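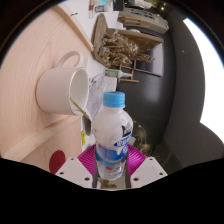
Sour milk drink in the office fridge, how long is it good?

Posted by Bogdan Urbańczyk

Hello everybody. I moved to Rinddale in February and I buy every week the drinking yogurt from the small shop near the bus station. On the package it is written to use within 2 days after opening. I cannot drink so much in 2 days, and I do not like to throw away food. At home in my country we kept such drinks a week and nobody was sick. Is the rule very strict, or is it only the producer being careful? My fridge is old and I do not know its temperature. 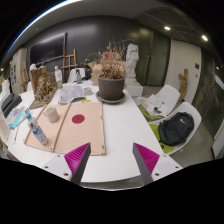 Kazimiera Mazurek
First buy a fridge thermometer, it is cheap. It should show 40 F or lower. I keep opened yogurt on the back shelf, never in the door, and I pour it in a glass. If you drink from the bottle, then please respect the 2 days. When the smell is strange or the top is swollen, throw it out and do not taste.

Antoniadis
I drank one after 10 days and I am still alive. Not a recommendation.

Bogdan Urbańczyk
Thank you both. I was keeping it in the door, so I will move it today. For the rest I can maybe make pancakes on the second evening.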